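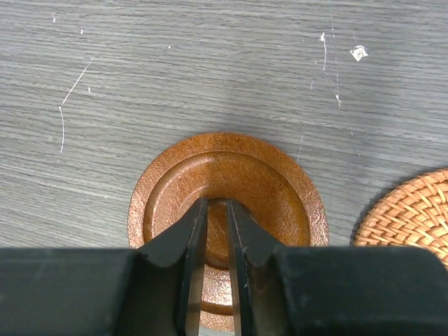 Removing scratches from a grey wood-grain table top

plainview_jk
Posted in: Furniture care and repair

I need some advice on a dining table we bought second-hand in June. The top is grey with a fine grain running through it, and it has picked up a lot of thin white marks, including one long curved scratch and a patch of streaks that all run the same way. I put a brown plate and a woven coaster down on it and the marks still catch your eye before anything else does. The rest of the table is solid and the legs are in good nick, so I would like to fix it if I can.

The seller called it an Arine but there is no label underneath and I can't find out what the top is made of. I don't know if it is timber with a stain on it or a printed surface. Some of the marks don't catch a fingernail and a couple do.

What should I try first? I have some furniture wax at home and a grey touch-up marker I haven't opened.

Jarrah Kereama

Biveleck
Reply

Work out what the top is before you put anything on it. Look at the edges and at the underside. If the grain carries on over the edge and down the end, you may have real timber or veneer. If there is a separate strip glued around the edge and the underside is plain board, it's probably a printed or laminated top and you can't sand it.

Then give it a proper wash. Warm water, a drop of dish soap, soft cloth, dry it straight away. A fair few white marks on second-hand tables are transfer from something else, like the unglazed ring on the bottom of a mug. Those come off.

old_shed_martin
Reply

Sand it. 240 grit, with the grain, then restain and put a satin poly over it. I've done two of these and they came up like new. All this wax and marker business is a waste of an afternoon.

Biveleck
Reply

Martin, she or he has just said they don't know if it's timber. If it's a printed top you go through the colour in a few strokes and there is no way back from that.

old_shed_martin
Reply

You'd know pretty quick. Try it on the underside.

Biveleck
Reply

The underside often isn't the same material as the top. That's the whole problem with testing there.

plainview_jk
Reply

It's he, for the record. I had a look with a torch. There is a strip around the edge and I can see the join at one corner. The underside is a flat pale board with no grain. So I suppose that rules out sanding.

I washed it as well. Some of the small specks came off. The long curve and the streaks on the right are still there.

Flunico
Reply

Good, then you're down to filling and colouring. What I did with ours, which is a similar grey:

Wipe the scratch with a bit of methylated spirits on a cotton bud and let it dry. Test this somewhere hidden first.

Use the marker only inside the scratch, and wipe the excess off with a damp cloth before it sets.

Leave it overnight and look at it in daylight. Do a second pass if it needs one.

For anything deep enough to catch a nail, use a hard wax stick that you melt in and scrape level with a plastic card.

Go lighter than you think with the marker. A dark line on a grey top is more obvious than a white one.

Prakash Venkataraman
Reply

I agree with most of that but not the metho. On some finishes it leaves a dull patch and then you have a scratch with a halo around it. Soap and water is enough to clean a scratch.

Also, one grey marker won't do it. A wood-grain print has light lines and darker lines, and a single colour drawn across them looks like a pen mark. Buy a set with a few greys and change shade as you cross the grain. I did a desk this way and it took me 20 minutes for one scratch the length of my hand. It is slow but you have to look for it now.

Flunico
Reply

I've never had a halo, and I did say to test it. Fair point about the shades though.

teapot_on_the_hob
Reply

Has anyone mentioned just using a tablecloth?

plainview_jk
Reply

My wife has. I'd like to have a go at it first.

D'Souza
Reply

We had the same trouble and in our case it was the crockery. Pottery plates with a rough foot will mark a table if they get pushed around instead of lifted. Turn yours over and run a finger around the base. If it feels gritty, stick felt dots under it or keep a mat under it. We went through every plate in the cupboard and found 5 that were doing the damage.

Woven coasters are fine as long as you shake them out. Grit gets into the weave and then it sits under there.

old_shed_martin
Reply

Or get a sheet of glass cut for the top. I had one quoted at $47 for a small side table. It would be a lot more for a dining table, but you'd never have to think about it again.

Prakash Venkataraman
Reply

Glass shows every fingerprint and you can hear each fork go down on it. I took ours off after a month. Each to their own.

plainview_jk
Reply

Thanks, all. I picked up a set of markers this morning and did the long curve with two of the greys, no metho. From standing height it has mostly gone. Sitting down with the window behind it I can still find it. The streaks are harder - there are a lot of them close together and I keep colouring the bits in between. I might try the wax stick on those.

Felt dots are going on the plates tonight.

Biveleck
Reply

For a cluster like that, try a tiny bit of clear paste wax over the lot and buff it. It won't fill them but it takes the white out of the shallow ones, and then you only need to colour what's left. Let the marker dry fully before you go near it with wax or you'll smear your good work on the curve.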